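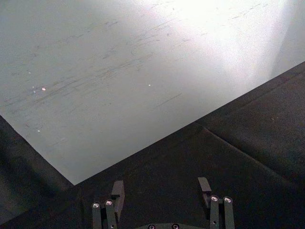
Table clearing

Table clearing is the household job of taking things off a table, putting them where they belong (or at least somewhere they can wait) and leaving the top fit to be used again. It covers everything from gathering up cups after breakfast to the much longer business of getting a craft table back into order on a Sunday evening, and it is usually thought of as separate from laying the table, even though in a busy home the one runs straight into the other. Most people learn it by being told to do it as children and then go on doing it in their own fashion for the rest of their lives.

The job has three parts in most written accounts: gathering, wiping and covering. A kitchen table may need all three several times a day. A table in a hall or workroom may go for weeks with nothing more than a quick gathering, which is one of the reasons that marks build up on it so quietly.

Contents
1 Surfaces and marks
2 Cloths
3 The gathering bowl
4 Usual order of work
5 Regional habits
6 See also

Surfaces and marks

A pale, matte top is kind to the eye and makes a small room feel brighter, but it does show every dark line that finds its way on to it. Long thin scuffs, wispy grey or black and all leaning the same way, are a familiar sight on light grey tables. Marks of this sort can come from rubber feet, pencil, the undersides of boxes or anything else that has been pushed across the top many times in one direction. Looking at them does not always tell you which, and a good deal of household advice amounts to trying the gentlest thing first and seeing what happens.

Small white specks are another matter. Crumbs, lint and bits of paper are easiest to see when one bends down and looks along the table towards the window, and hardest to see where the light falls strongest, as the glare on a pale top can hide almost anything. Older housekeeping books tell the reader to walk round to the other side before deciding that a table is clean, and it is still sound advice.

Soft rubber, such as an ordinary white school eraser, will often lift pencil lines. For scuffs, a damp cloth with a drop of washing-up liquid is the usual starting point, rubbed along the length of the mark and then dried. Scouring powders and rough pads are best kept away from matte tops altogether. They tend to leave a shiny patch, and a shiny patch on a matte table is a good deal more noticeable than the mark it replaced.

Cloths

Many tables are kept covered for part of the day, either wholly or with a smaller cloth laid where the work is going to be done. A dark cloth makes pale things stand out beautifully, so that a white button or a cream dish can be found at a glance, but it is unforgiving about fluff and needs shaking out far more often than a patterned one. A light cloth is the other way about, and hides flour and lint while showing up tea.

In her handbook The Kept Table, the housekeeping writer Roswitha Lehner recommends owning one dark cloth and one light one and choosing between them according to what is likely to be dropped. She also favours a cloth heavy enough to lie flat without clips. Her chapter on folding runs to a good many pages, and readers have been known to skip it, though the part about folding inwards so that the crumbs travel with the cloth is well worth having.

The gathering bowl

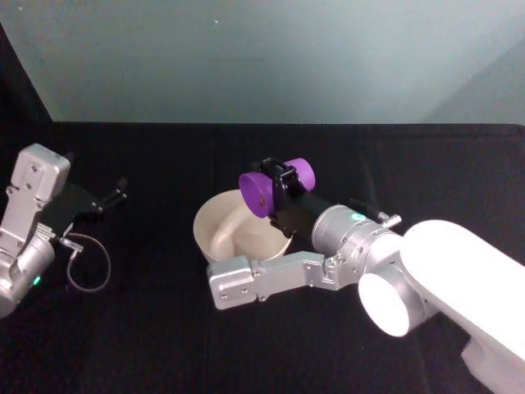 A deep cream bowl on a black cloth, with a purple object held at its rim.

The gathering bowl, sometimes called a clearing bowl or simply "the bowl", is any roomy open vessel set on the table to receive small things while the rest is being cleared. It need not be special. A mixing bowl with a chip in it will do very nicely, and plenty of homes have used the same one for so long that it no longer goes back to the kitchen at all.

Depth matters more than width. Round things roll, and a deep, smooth-sided bowl keeps them in where a plate would not. A plain, pale inside is also a help, as brightly coloured objects show up clearly against it and nothing gets tipped out by mistake. Awkward shapes, especially those with broad ends and a narrower middle, are best held by the middle and lowered in one end first, well clear of the rim.

The bowl is meant as a halfway house. Lehner suggests emptying it before bed, while other writers are happy to let it stand until it is full. The first habit keeps the bowl useful, and the second is much the more common.

Usual order of work

Large things are taken off first, so that there is room to see what is left. Small things go into the bowl. The bowl is then lifted away, the cloth is folded inwards and carried outdoors to be shaken, and the bare top is wiped from the far side towards the person wiping, with the free hand cupped below the edge to catch whatever comes. The corners are done last, and are often forgotten.

Drying with a second cloth takes very little time and saves the trouble of streaks. The cover should go back only when the top is dry.

Regional habits

In Stallness the bowl is traditionally placed at the corner nearest the door and carried out by whoever leaves the room first. Households in Hirosov prefer a lidded box, and regard an open bowl as an invitation to the cat. The village of Ukar has a spring custom in which tables are taken outside, scrubbed and left in the sun until four in the afternoon, followed by a shared meal at which, rather sensibly, no cloths are used.

See also

Crumb brush
Laying the table
Table linen
Toprak bowl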